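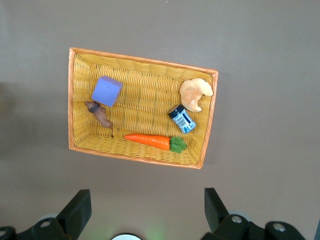 Trostthorpe team opens its grasp planning software to outside labs

A small software group in Trostthorpe has released a new version of Rangel, its planning tool for robot arms that pick objects out of baskets and bins. The release came out in November, and for the first time the complete planner can be used by other laboratories without a signed agreement.

Rangel takes the pictures from a camera at the wrist of the arm and decides which object the gripper should go for first, from which side, and how far the fingers should open before they go down. The older version made this decision one time, from a high position, and then moved with no more corrections. The new version keeps looking while the arm comes closer, and it can change its mind until the fingers are almost at the object.

"Before, we had a good plan for a basket that was maybe not the same basket any more," said Maiara Conceição, who leads the work on perception. "If one object rolled a little when the arm touched the rim, the plan was already old. Now the plan is allowed to be wrong at the start."

The group tests with ordinary things and toys in woven baskets. A toy carrot, a toy mouse, a foam cube and a small jar can all be in one basket, and each asks for something different from the planner. Foam gives way under the fingers, so the software must not understand a soft contact as a missed one. A jar on its side has only a few good directions for a grasp, and it can turn when it is pushed. The weave of the basket is also a difficulty for the camera, as the regular pattern easily confuses the part of the software that measures depth.

For this reason the depth part was written again from the beginning. It now treats the walls of the basket as one surface with a known shape, which the user gives in a short settings file. Gilmar Quintana, who wrote most of this code, says the change was bigger than he expected when he started.

"I thought it would be a matter of two weeks, and I was at it until the end of summer," he said. "The walls are the place where most of our failed grasps came from. The finger wants to go down exactly where the wall is, and the old planner did not see a good reason to stop it."

In the group's own test the new version made 652 attempts and brought out the chosen object in 474 of them. The team published the full list of attempts together with the code, also the failed ones, and each has a short note on what went wrong. Most of the notes are about objects that lie against the wall or under another object. The test used only one type of two-finger gripper, and the team writes clearly in the release notes that it does not know yet how the results will look with suction or with three fingers.

The planner needs 100 milliseconds for each new decision on the computer that the group uses. On slower machines it can be set to look less often, but then it behaves more like the old version.

One of the first outside users is a laboratory in Sivville, where Neusa Paiva and her students work on sorting of mixed household objects. They had an early copy of the software for three months. Paiva is in general satisfied, but she has some wishes.

"The installation is much better now. My students had it running in one afternoon, and with the old one we needed help by phone," she said. "What I miss is a way to say to the planner: leave this object for last. Today it always takes the one it believes is easiest, and sometimes this makes the next one more difficult."

Tarcísio Meireles, who looks after the public releases, confirmed that an order of picking is planned for the next version. He did not want to promise a date. Before this, he said, the group wants to finish the viewer, a small program called Zosard that shows all the grasps the planner considered and the score that each of them got. Zosard is already in the package, but it works only with recorded runs. The live mode stops after some minutes on many computers and is for now turned off.

Users of the old version should know that their settings files will not load without changes. A script for the conversion is included – it handles the camera and the gripper settings, but the shape of the basket must be written by hand. Users with more than one basket type need a separate file for each.

The code, the manual and the test records can be downloaded from the project page of Rangel. Questions and error reports go to the mailing list, where the team answers in English and in Portuguese.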